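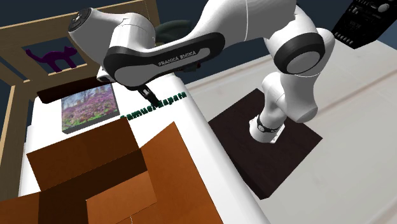
Amra Stojanovska writes that she read the Petkov poems twice over one weekend, once silently and once aloud to her sister over the phone, and that the second reading was the one that got her. The long river poem in the middle had seemed a bit slow on the page, she says, and then out loud she could hardly finish it.

We were so glad to get that letter, as it's just what we hoped for when we picked Petkov's second collection, Bevstead, for our spring reading. It's a slim book (76 pages, and a good few of those are mostly white space), so please don't be put off if you haven't opened a poetry book since school! Read a poem with your coffee, skip one, come back to it later, whatever suits you. 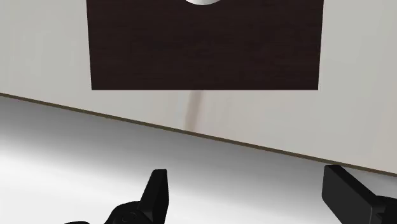 Dark board on a light gray tabletop

The Stonusville library now has 3 copies at the front desk, and the branch over in Kivudton has promised to send more if the waiting list gets long. We'll meet to talk about the book in May, and as always you're welcome to bring a poem of your own, finished or not. Letters like Amra's are welcome too, and we'd love to print a few in the next issue. Please keep them to 100 words or so if you can manage it, which I never can.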